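Chapitre 4
Règles de poste et conduite sûre d'une cellule à deux bras

Objectifs du chapitre
Distinguer la zone de travail, la zone d'accès et la zone de passage.
Rédiger une fiche de poste pour une cellule de manipulation sur table.
Appliquer la séquence d'arrêt avant toute intervention manuelle.
Tenir un registre d'anomalies exploitable par un tiers.

4.1 Pourquoi des règles écrites

Les bras légers montés sur table donnent souvent une impression d'innocuité. Ils sont lents, leurs charges sont faibles et les objets qu'ils déplacent viennent de la cuisine ou du bureau. Cette impression conduit à des habitudes que l'on n'accepterait pas devant un robot industriel : passer la main entre deux pinces pour redresser un objet, poser un outil sur le plateau pendant un mouvement, relancer un programme sans avoir regardé le second bras.

Une règle de poste fixe par écrit ce que chacun peut faire, à quel moment et dans quel état de la machine. Elle complète l'appréciation des risques étudiée au chapitre 3 et ne la remplace pas. Dans l'atelier de Drulevau, qui sert de fil conducteur à ce manuel, la première version tenait sur une feuille de 6 lignes. Zoi Mitsotakis-Vlachou l'a reprise en novembre, après avoir constaté que les opérateurs du matin et ceux du soir n'entendaient pas la même chose par « bras au repos ». Pour les uns, le programme était terminé ; pour les autres, les moteurs étaient hors tension. La fiche actuelle définit les deux états et leur donne des noms différents.

4.2 Délimiter le poste

On distingue trois zones. La zone de travail comprend tout le volume que les bras peuvent atteindre, y compris au-delà des bords de la table : un coude peut dépasser largement le plateau alors que la pince reste au centre. La zone d'accès est l'endroit où se tient l'opérateur pour charger ou retirer les pièces. La zone de passage est ouverte aux autres personnes du local.

L'erreur la plus courante consiste à tracer la zone de travail d'après le plateau. Il faut la tracer d'après l'enveloppe complète des articulations, câbles compris.
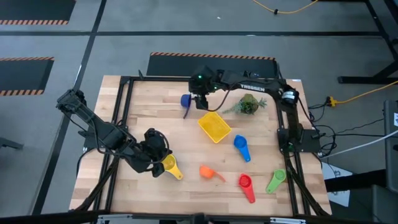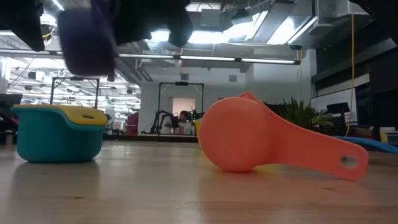
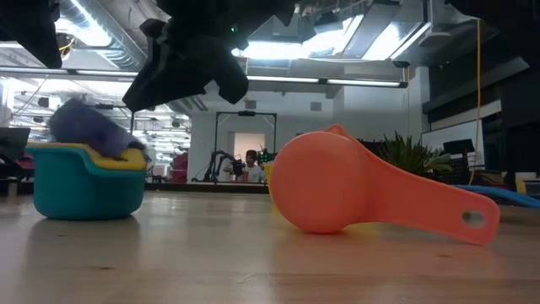 Une fois les zones tracées, on dresse la liste des objets admis sur le plateau. Tout ce qui n'y figure pas est retiré avant la mise en marche : téléphone, tournevis, gobelet, feuille volante. La liste est affichée au poste et porte un numéro de version. À Drulevau, un objet nouveau n'est ajouté qu'après un essai à vitesse réduite — un seul bras en mouvement, l'autre immobilisé.

Les câbles demandent un contrôle à part. On vérifie que ceux qui suivent le bras gardent assez de mou dans la position la plus étendue et qu'aucun ne peut s'accrocher à un montant. Les rallonges posées au sol sont tenues hors de la zone d'accès.

4.3 La séquence d'intervention

Avant de toucher un objet du plateau, l'opérateur :

1. met le programme en pause et attend l'immobilité complète des deux bras ;
2. annonce l'intervention à voix haute ;
3. passe la cellule à l'état « hors mouvement » et vérifie cet état à l'écran ;
4. intervient d'un seul côté de la table, sans passer sous un avant-bras ;
5. se retire de la zone d'accès avant d'autoriser la reprise.

Celui qui intervient est celui qui autorise la reprise. Cette règle n'admet pas d'exception, même pour une pièce à déplacer de quelques centimètres.

4.4 Le registre

Le registre consigne les écarts : objet tombé, contact entre les bras, pause oubliée, câble accroché. Chaque ligne indique l'heure, l'état de la cellule et la mesure prise. Le modèle Prudden, reproduit en annexe, suffit pour un poste isolé. À Grolbridge, une relecture portant sur plus de 400 cycles a relevé 26 écarts, dont la plupart concernaient l'étape 3 de la séquence. L'affichage de l'état a ensuite été déplacé à hauteur des yeux.

Le registre est relu chaque vendredi par une personne qui n'a pas tenu le poste dans la semaine. Les sections suivantes détaillent la rédaction de la fiche, en commençant par le vocabulaire des états.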